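Progress report to the Plerkard Materials Fund
Project: Rubber cuffs with longer life for moving joints
Prepared by: Kulto workshop
For the attention of: Fraser Kinnear
Date: 2025-12-05

Summary

In the period since our last report in July we have finished the molding of the second series of cuffs, and most of the folding tests are done. The work on the dust question is slower than we planned. The work on the lower sleeve is better than we planned. We ask for no additional money in this report, but we ask for permission to move a part of the travel budget to materials, as explained near the end.

What was agreed for this period

The plan for this period had four points: to receive the new molds from Bremar, to make one series of cuffs in each of the two rubber mixtures, to test them by folding, and to write the first version of the care sheet for users. The first two points are complete. The third is complete for mixture A and half complete for mixture B. The fourth exists as a draft which we are not yet satisfied with.

Molds and molding

The molds came from Bremar with a delay, and one of them had to go back. The closing line was too visible on the upper fold, and when the fold is compressed such a line becomes the place where a crack begins. Bremar polished the mold again without cost to the project. The new pieces from it are clean. It is still possible to find the line with a fingernail if you know where to look, but it does not open during folding.

We made 16 cuffs in total. All have the same general form, which is the one we described in July: a broad fold at the top, narrower rings after it, and a smooth sleeve at the end. We discussed for a long time whether the rings should all have the same width. Equal rings are easier to mold and easier to draw. However, with equal rings the folding always collected at the same place, and there the rubber became thin. With rings of different width the movement is shared better between them, and we decided to stay with this form until the end of the project.

The finish of the rubber is matte. In the first series we also tried a glossy finish, at the wish of one user who found that it looks cleaner. It looks cleaner for the first days only. After that each fingerprint is visible, and the folds stick to each other when they are pressed for a long time. The matte surface does not stick in this way. Its disadvantage is that small dust stays on it, and I come back to this point under "Dust and cleaning".

Folding tests

The folding tests are made at the Farooqui laboratory, where we have a bench for the whole winter. Each cuff is compressed and released 2000 times, then it is taken off, cut at one side and examined under the magnifier. For mixture A all the pieces passed. There is some whitening of the rubber at the inside of the narrow rings, but no crack. We consider the whitening as acceptable and will watch it.

For mixture B we have results only for half of the pieces. It is softer and more pleasant to mount, and the people at the bench prefer it. The results until now are similar to mixture A, with one exception. One piece tore near the sleeve. When we examined it we found an air bubble in the wall, so the tear says more about our molding on that day than about the mixture. We have kept the torn piece and we will report it in the final table as a failure, with a note.

We had also planned a test in the cold. The cold chamber at the laboratory was occupied during this whole period and we did not get it. The new reservation is confirmed.

Dust and cleaning

Dust is the subject where users have written to us the most. They do not complain that the cuff lets dust pass. They complain that it looks dirty on a matte black surface, even when the quantity is very small. In our opinion the complaint is fair, and a cuff which looks neglected will also be treated in a neglected way. 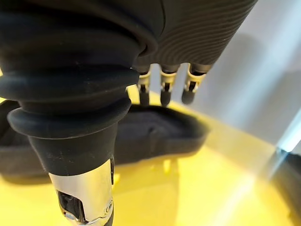

Black rubber bellows cuff, with a few faint specks of dust on the matte ribs. Polished metal below it.

The contrast between the two materials makes the matter more difficult. Polished metal reflects everything and the eye goes first there, then it goes to the rubber beside it and finds each speck. We tried three ways of cleaning. A dry cloth moves the dust from the rounded part of the rib into the valley between two ribs, where it is harder to reach. A cloth with a little water and mild soap works well, but it must be followed by a second cloth with clean water, otherwise a gray film remains. A soft brush, used along the ring and not across it, gives the best result for the time it takes. We have written the brush as the first method in the care sheet.

Solvents and metal polish should be kept away from the rubber. Users sometimes clean both parts with the same cloth, and the polish that comes from the metal onto the sleeve leaves a shiny area which cannot be removed. Two of our own pieces were damaged like this in the workshop before we understood the cause. The care sheet now asks for separate cloths. I would like to put this sentence at the top of the sheet, my colleagues would like to put it at the end with the other warnings, and it is one of the reasons why the draft is not ready.

The lower sleeve

In July we reported that the sleeve had a tendency to climb upward after long use and to leave a part of the metal uncovered. We have made the sleeve narrower and a little longer, and it now keeps its place. We mounted and removed the new form many times by hand, also with gloves, and it is not more difficult than before. The person mounting it must only take care that the edge does not roll inward. A rolled edge is hard to notice from outside.

The fit against rounded metal was good from the beginning. Against metal with an opening or a small screw in it the edge needs more attention, and we advise to end the rubber well before such a place. A small screw can cut the edge during mounting, and a cut edge always becomes longer.

Storage

A small subject, but it cost us some pieces. The first series was stored in a drawer, one cuff inside the other, to save space. The ribs took the form of the neighbor and some of them did not come back. All cuffs are now stored standing, uncompressed, in a closed cabinet away from the window. We have added this to the care sheet also.

Budget

Spending is below the plan in travel and above the plan in materials. The rubber for mixture B was sold only in a larger quantity than we needed. We ask to move 400 dollars from travel to materials. The visit to Bremar which was planned for this period was replaced by a telephone meeting, and we do not expect to need this money for travel later. The total of the grant stays the same.

Next period

The remaining folding tests for mixture B come first, then the cold test. After these we will choose one of the mixtures and not continue with both. The care sheet will be sent to Mr. Kinnear for comments before it goes to users, and we would be thankful for his opinion on the order of the warnings. We also have to decide how the cuffs are packed for sending, a question that was left open in the original plan. The present boxes are too low and press on the upper fold.

The test tables for mixture A are attached separately. The tables for mixture B will follow when all the pieces have been examined.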